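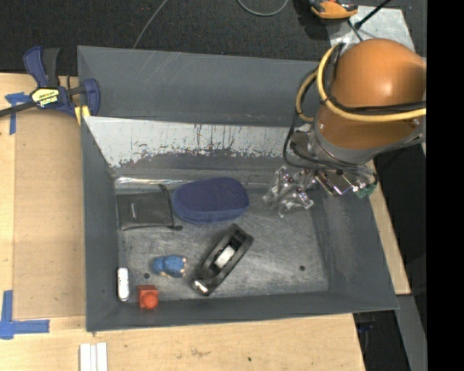 1 min read

New in: the Nosholm ankle boot. Side zip, low block heel, soft tan suede. $109, sizes 5 to 11, no half sizes over 9 sorry. Runs narrow so go up if your between sizes.
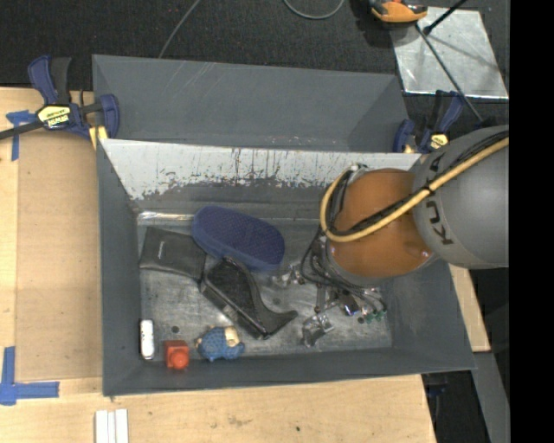

Also back, the Prundska loafer in oxblood. Last batch went fast. Black comes in June, maybe sooner, will email teh list.

Comments

Brisa Cisneros: Does the suede need a spray first?

Yến Tô: Wore mine 8 hours, no blisters!!

Recent

Uvine clogs, restocked
7 ways to lace a Phùng derby
Sandal sale leftovers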